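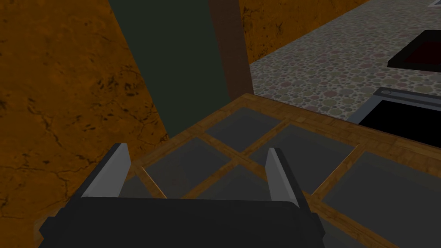
Folie 1: Holzrahmen mit dunklen Glasfeldern

Notizen Vortrag Einrichten im Altbau, Stand 07/06/2021. Kurz begrüßen, Handys, Pause erst nach Teil zwei. Anca Sandu stellt mich vor, nicht nochmal selber machen!

Einstieg: Wer hier wohnt zur Miete? Hände hoch. Dann gleich zum Thema – Wohnung im Haus Stanciu, fast 790 Euro Budget für den Flur. Klingt viel, ist nach der Garderobe weg.

Teil 1, Licht. Der Flur hat kein Fenster. Deckenlampe allein macht Schatten im Gesicht, lieber zwei Quellen auf Augenhöhe. Warmweiß. Geschichte mit dem Baumarkt erzählen, aber kurz halten, letztes mal zu lang.
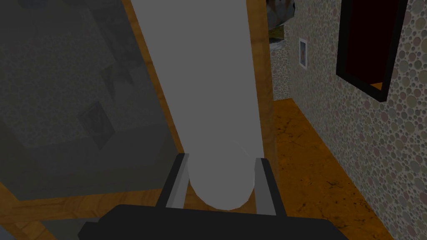
Folie 2: Zylinder, weiß, matt

Farbe. Weiß ist nicht gleich weiß, Muster immer an die Wand kleben und abends nochmal gucken. Farbkarte von Pleroler rumgeben (wieder einsammeln, die letzte ist weg). Sockelleisten NICHT mitstreichen, wenn der Vermieter zickt. Dorian Baudry fragt sicher nach Kalkfarbe: geht, braucht aber sauberen Untergrund, und auf Latex hält sie schlecht.
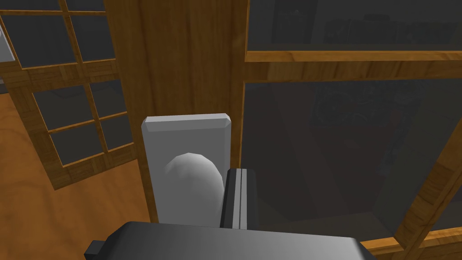 Altance e. V. – Arbeitskreis Wohnen und Einrichten

Teil 2, Türen. Glas nimmt einer Front die Schwere, zeigt aber Unordnung. Dunkles Glas verzeiht mehr, schluckt dafür Licht. Aufschlagradius vorher auf dem Boden mit Kreppband abkleben, im schmalen Flur sonst blaue Flecken. Scharniere nachstellen – Schraubendreher zeigen, liegt in der Tasche.

Fragen: Budget, Bohren in alten Putz, Entsorgung. Bei Stromleitungen an Elektriker verweisen, keine Ferndiagnosse. Handout liegt hinten. Nächster Termin im Januar, Raum 261.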